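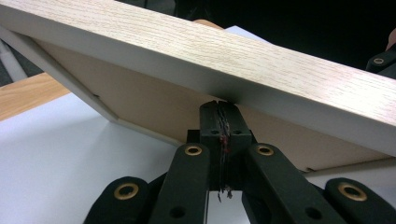 Back of a picture frame with a light wood-grain edge and brown cardboard backing panel.

Preparing and Hanging Framed Prints

These instructions apply to all framed prints issued to offices, reading rooms and corridors in the Manríquez building. They cover frames with a cardboard backing and a wood-grain finish, of which the building currently holds 229. Canvases, mirrors and glazed cabinets are covered separately and should not be hung by this method.

Before you begin

Clear a table larger than the frame and cover it with a clean blanket or towel. You will need a tape measure, a pencil, a small level, a soft cloth, a flat screwdriver, a hammer, and the hanging kit supplied with the print. Ostetti kits contain two D-rings, four short screws, a length of braided wire and one wall hook. If any part is missing, return the kit to the supply desk unopened parts included.

Checking the back of the frame

1. Lay the frame face down on the covered table.

2. Look at each corner joint. The two sides should meet with no visible gap. A frame with an open corner must not be hung until it has been glued and clamped overnight.

3. Press lightly on the cardboard backing near each side. It should lie flat and should not shift. If it moves, bend the retaining points back down with the flat of the screwdriver. Do not push a point through the cardboard, as it may mark the print.

4. Run the cloth along the inner sides of the frame to remove dust and loose paper fibers. Do not use water or spray cleaner on the backing.

5. Write the print number in pencil in the lower left corner of the cardboard. Ink and adhesive labels are not permitted.

Attaching the wire

Measure one third of the way down from the top edge and mark both sides of the frame. Place a D-ring at each mark, angled slightly inward, and start the screw holes with a small nail. Tighten the screws by hand. Power drivers tend to split the narrow sides.

Cut the wire 300 millimeters longer than the width of the frame. Pass it through each ring twice and wind the loose end back around itself. When the wire is lifted at its center, its highest point should remain well below the top of the frame.

Hanging

The standard height is 155 centimeters from the floor to the center of the print. Mark this point on the wall, then measure the distance from the center of the frame to the lifted wire and add it above the mark. Fix the hook there. Two people are required for any frame wider than an arm's length.

Set the wire on the hook, place the level on the top edge, and adjust. Wipe the face and edges with a dry cloth.

Records and questions

Enter the print number and room in the Cureck register before the end of the working day. Requests for replacement backing go to Graziella Piras. Damaged corners and wall repairs are handled by Cirilo Bañuelos, whose workshop is open until 4:30 p.m.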